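Robot Software, Week 9 notes
Two-arm control: planning, grasp poses, when to stop
Posted Sep 20, 2019

Rough notes, tidied a bit after the lecture. Read with the Skasten planner docs open. Section 4 is the stuff you need for the lab.

1. Where we got to

Last week: one arm, one target, joint-space plan. Plan came back, you ran it, arm moved. Fine. This week two arms share a table and most of what you wrote stops working. Not because the maths is harder, mostly because your code assumes the world holds still between planning and moving.

Things that now change under you:
- the other arm
- the part, if the other arm nudges it
- your own estimate of the part

2. Frames

Pick one. Table frame, origin at the calibration mark, z up. Everything gets converted on the way in. Don't pass base-frame poses between the left and right nodes, somebody did in January and we spent a whole lab chasing a sign error.

Transform lookups: ask for the transform at the image timestamp, not "latest". Latest is fine when nothing is moving. When the wrist is moving it is wrong by however far the wrist went in the meantime.

3. Grasp poses for pipe parts

Straight fittings are easy-ish. Symmetric about the axis, so you get a whole ring of grasps, keep the ones where the wrist clears the table. Elbows are worse. No single axis, and lying flat the open ends can point anywhere. The detector gives a centre and a yaw. The centre of the bounding box of a bent tube is often not on the tube. Go and look at your overlay before you trust it.

Fix used in the lab code: fit the arc, take the midpoint of the arc, grasp across it, fingers perpendicular to the tangent. Fall back to the collar end if the midpoint is blocked.

Also the finger hides the part. Once the gripper is low over a fitting the depth points on top of it are mostly finger. Freeze the pose estimate before the final approach and don't update till you're back up. Cables too: put them in the collision model as a fat capsule hanging off the wrist, the planner won't know about them otherwise.
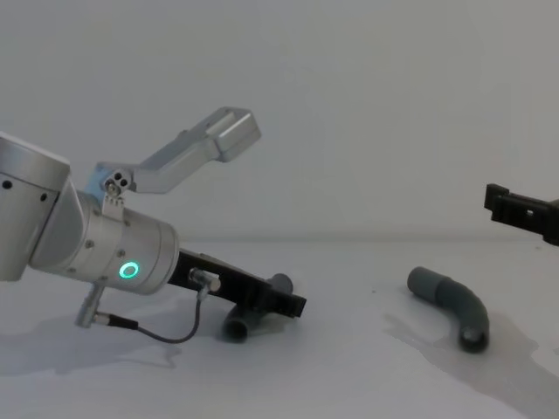
In-ho Kang asked why we bother freezing the estimate, when the filter could just down-weight the bad points and keep runing. Fair. You can do that, and the Tovum stack does. Trouble is the bad points aren't random, they all sit on the finger, so they agree with each other and the filter gets more confident in the wrong answer. If you mask the finger out properly first then yes, keep updating. Most of you won't have the mask working by the lab, so freeze.

4. Sharing the table

Three ways, easiest first.

Lock the whole table. One arm moves, other waits outside. Safe, slow. Start here.

Split zones. Left zone, right zone, strip in the middle that needs a token. Ask for the token before planning, not after, or you'll plan a path you aren't allowed to run. Release it only once the gripper is out of the strip, checked from joint state. Do not release on "trajectory sent".

Joint plan. Treat both arms as one long chain and plan together. Nice paths, planning time blows up. Cap it at 3000 ms and fall back to zones if it hasn't come back.

Deadlock: left holds the token and waits for a part, right holds the part and waits for the token. Draw it. Add a timeout of 900 ms on the wait, then back off to home and retry. Give the two arms different retry delays or they'll do it forever in step.

5. Stopping

Watchdog runs in its own process. If joint state goes quiet, hold position. Hold, don't go home, home is a motion and you don't know what is in the way.

Log the reason for every stop as a code, not a sentence. Code 13 is "lost token", people keep reading it as a motor fault. See the table in the MacLeish handout.

6. For the lab

- Pull the Trolach repo, branch week9. Old branch wont build.
- Run the zone demo in sim first, 600 cycles, no collisions, save the log.
- Then on the arms, reduced speed, one person on the stop button.
- Hand in: log, your grasp function, half a page on one failure and what the software thought was going on at the time.

Half a page means half a page. Next week is force feedback, bring the grasp code you've got even if it's ugly.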